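Support > Buying and Planning > Two-Arm Assembly Stations FAQ

We use cookies to remember your region and language. Accept / Manage settings

Planning and budgeting for a two-arm assembly station

These are the questions that come up most often before an order is placed. Prices are not listed here. Ask for a quote from the Viretwood sales desk.

What does the base quote cover?

Two arms, two hands, the control cabinet, and the standard software license for the first year. The table, enclosure and task boards are quoted on separate lines, so you can leave them out if you already have your own.

How much floor space should I set aside?

Plan for the table plus a clear strip on the side where your staff will stand. If the station goes against a wall, tell us before the layout drawing is made. Moving the cabinet later means new cables.

Do I need hands with fingers, or will simple grippers do?

If you handle one part in one size, simple grippers cost less and are easier to maintain. Hands make sense when the job mixes pegs, pins and cylinders of several sizes and you don't want to stop for a tool change.

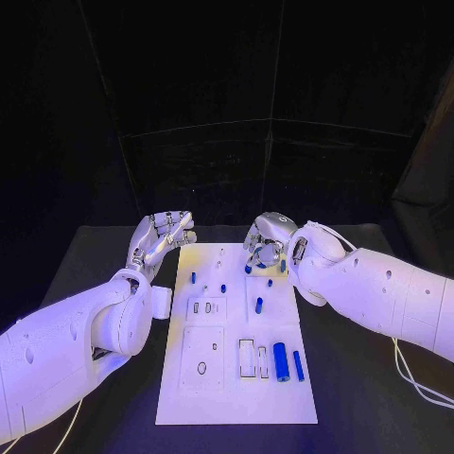

Budget for spares at the same time. Finger parts wear sooner than anything in the arm, and most buyers order one spare hand for every 2 stations.

Can I try my own parts before I buy?

Yes. Send up to 200 parts and a drawing. Tumaini Makori's team will run a trial and send you a written report. The trial fee is taken off the invoice if you order.

How long does delivery take?

Allow nearly 4 months from signed order to installation. Orders placed in December start counting in the new year.

Is there a service plan?

There are two, Plomik and Pivis. Plomik covers remote support and software updates. Pivis adds a yearly visit and replacement of worn finger parts. Either one can be added after purchase.

Can the station be leased?

Leasing is arranged through Goel. Ward Koster handles the paperwork and can tell you which items may be included. Spare parts have to be bought outright.

What should I put in the budget that people tend to forget?

Operator training, freight, and fixtures for your own parts. Put them on their own lines in the purchase request.

Contact sales | © Viretwood | Back to top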